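我给镇议会选举当了一个月的候选人提名协助员，趁还没忘光，写一串。长，慢慢看。1/

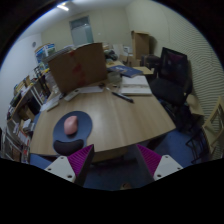
办公室的桌子，鼠标垫和粉色鼠标。

2/ 先交代背景。我们是个小党，小到有人问“你们在议会里坐哪一边”，标准答案是“坐门口”。这次莫尔基耶（Morkier）镇议会改选，十三个席位，党里决定全部派人参选。做这个决定的会开了整整一个晚上，散会以后大家才想起来，全镇交党费的党员加起来凑不出十三个愿意上选票的人。

3/ 于是有了“候选人招募”这项工作，于是有了我。我的资历是会用表格软件，并且那天晚上坐在离主席最近的位置。

4/ 主席叫拉希德·泽鲁阿利（Rachid Zerouali）。镇上还有一家叫 Zerouali 的轮胎店，跟他没有任何关系，但每次选举都有选民跑去轮胎店投诉路灯。店老板脾气很好，据说有一次还真的把投诉记下来转给了镇公所，处理速度比我们议员递上去的快。

5/ 参选条件写在镇选举办公室的一张纸上，正反两面。正面讲你要满足什么，反面讲正面有哪些例外。住满两年，有本镇地址，没有欠镇里的钱。最后这条刷掉的人最多。

6/ 欠镇里的钱包括：地税、水费、图书馆罚款。我们第四选区最有希望的一位，当了一辈子老师，街坊都认识，卡在一本没还的菜谱上。她坚持说还过。图书馆坚持说没有。双方往来信件我看过，措辞之激烈超过了本届议会的任何一次辩论。

7/ （后来她补交了罚款，附了一封抗议信。抗议信要求归档。归档了。）

8/ 提名要联署。每位候选人需要本选区选民签名，全镇名单合起来要交七百个有效签名。注意“有效”两个字，这两个字耗掉了我十一月份的全部晚饭时间。

9/ 什么叫无效：签在格子外面。只写姓不写名。写的是搬家以前的地址。夫妻俩用同一支笔、同一个笔迹，替对方签。最后这种特别多，你去问，他们会很诚恳地告诉你：“我们家一直是我签。”

10/ 还有一位先生，在职业一栏填了“反对派”。表上没有职业栏。他自己画了一个。

11/ 挨家挨户收签名是另一门学问。晚上六点以前没人在家，七点以后人家在吃饭，八点以后开门的人看你的眼神像看来收债的。可用时间基本上就是六点到七点，再扣掉被狗耽误的部分。

12/ 开门之后最常听到的三句话，按频率排：
“你们是哪个党？”
“还有这个党？”
“路灯的事你们管不管？”

13/ 路灯的事我们管。路灯的事所有党都管。我把各家的竞选传单摊开对比过，路灯那一段几乎一个字都不差，连错别字都一样。我怀疑大家用的是同一家印刷店，印刷店替我们统一了纲领。

14/ 说到纲领。党里最初的版本有四十多页，涉及区域交通、水权、教育拨款分配机制。亚斯敏·本基兰（Yasmine Benkirane）看完以后问：镇议会管得着水权吗？会场沉默了一会儿。删到了六页。

15/ 亚斯敏是我们第二选区的候选人，也是整个名单上唯一主动报名的。她来的那天带了自己的笔、自己的文件夹、自己选区的地图，地图上已经标好了哪几条街下雨积水。拉希德当场就想让她当名单第一位。然后我们讨论了三个星期名单第一位应该是谁。

16/ 名单排序这件事，外面的人很难理解。十三个人，按我们上次的得票，能当选的位置也就前面那一两个。后面的排第五还是排第九，在数学上毫无区别。争得最凶的就是第五和第九。

17/ 有人主张按党龄排。有人主张按选区人口排。有人主张男女交替，这条是章程里本来就写着的，所以讨论了最久。还有人主张抽签，提出来的人后来抽到了第十二位，遂改为反对抽签。

18/ 最后的结果：亚斯敏第一，拉希德第二，其余依照一套我亲手做成表格、至今讲不清楚的公式。公式里有一项叫“综合考虑”，权重很高。

19/ 插一段对手。Bonow 联盟这次也在莫尔基耶全线参选，有钱，有车，车上有喇叭。喇叭从早上八点开始放他们的歌，副歌是联盟名字重复四遍。我现在洗碗的时候会不自觉地哼。拉希德也哼，有一次在我们自己的动员会上哼的。

20/ Bonow 提交名单那天搞了个仪式，有花，有人鼓掌，还有一位摄影的让候选人反复走进镇公所大门。镇公所的门往外开，所以每一遍都要先退一步再进去。走到第三遍，门口排队办停车证的人开始给他们打分。

21/ 我们提交名单那天下雨。四个人，两把伞，文件装在塑料袋里。窗口的女士问：“停车证？”

22/ 她核对得非常仔细，这一点我真心尊敬。每一页签名，逐行，用一把尺子压着往下移。移到第六页停住了，抬头问我：“这位‘反对派’先生是怎么回事？”我说他自己画的格子。她想了想，说格子不影响效力，地址对，名字对，收了。

23/ 那一刻我对本国的行政系统产生了一种短暂的、温暖的信任，大概维持到她说我们少一份附件为止。

24/ 少的是第八位候选人的居住证明。第八位候选人当时在外地参加侄子的婚礼，电话打过去，背景音乐非常响。他喊着问要不要紧。我喊着说要紧。他喊着说证明在家里冰箱上面。他家钥匙在邻居那儿。邻居是 Bonow 联盟的志愿者。

25/ 这位邻居，我必须在这里公开表扬，二话没说就把钥匙给了我们，还帮忙找。证明确实在冰箱上面，压在一盒过期的麦片底下。他送我们到门口，顺便递了一张他们的传单。我看了，路灯那段写得跟我们一样好。

26/ 赶在下午四点半之前交齐。窗口五点关。中间那半个小时我坐在镇公所的长椅上，什么也没做，是整个选举季最充实的半小时。

27/ 名单公布以后，落选提名的人会来找你，这个我提前有准备。我没准备的是，入选的人也会来找你，问能不能退。

28/ 有三位想退。理由分别是：老婆不知道；老婆知道了；没想到照片会贴在公交站。第三位的照片贴在 Vaker 超市对面那一站，他每天买菜要经过自己两次。他现在绕路去更贵的那家。

29/ 规定是公布后四十八小时内可以书面退出，逾期不受理。三位都在犹豫中逾期了。民主有时候靠的就是这个。

30/ 竞选预算也顺便说说。全镇三千块，包括海报、传单、场地、以及给所有人买咖啡。咖啡本来没有单列，后来单列了，再后来成了第二大项。有人提议砍咖啡，那天的会没开下去。

31/ 海报印出来，拉希德的名字少了一个字母。重印没钱。拉希德说没关系，反正大家都以为他是卖轮胎的。

32/ 公开辩论在学校礼堂办过一场。各党各出一人，每人两分钟陈述，然后现场提问。亚斯敏讲下雨积水的那几条街，讲了一分五十秒，坐下。Bonow 的代表讲愿景，讲到主持人站起来，讲到主持人走到他旁边，讲到礼堂管灯的人把灯关了一半。

33/ 提问环节第一个问题：路灯。
第二个问题：还是路灯，但换了一条街。
第三个问题是问亚斯敏的，问她积水那张地图能不能复印一份。她带了复印件。

34/ 散场的时候有个老太太拉住我，说她每次都投票，已经投了很多届，从来没有哪个候选人知道她家门口那个坑。亚斯敏知道。地图上有。老太太说她会考虑我们，然后问我们是哪个党。

35/ 投票还有几天，我没什么预测。民调没人给镇议会做，唯一的民意样本是理发店，理发店目前倾向于下雨别积水。

36/ 有人私信问下次还干不干。我已经跟拉希德说过了，表格发给他了，公式也发给他了，交接得很干净。他回了一个字：“好。”过了一会儿又问：下一届的联署表，格子能不能画大一点。

37/ 我在画了。

38/ 补一条，因为有人在问：菜谱找到了。在图书馆。放错架子了。罚款退不退，目前双方又在通信。

联系我们 | © 莫尔基耶镇街坊笔记 版权所有 | 返回顶部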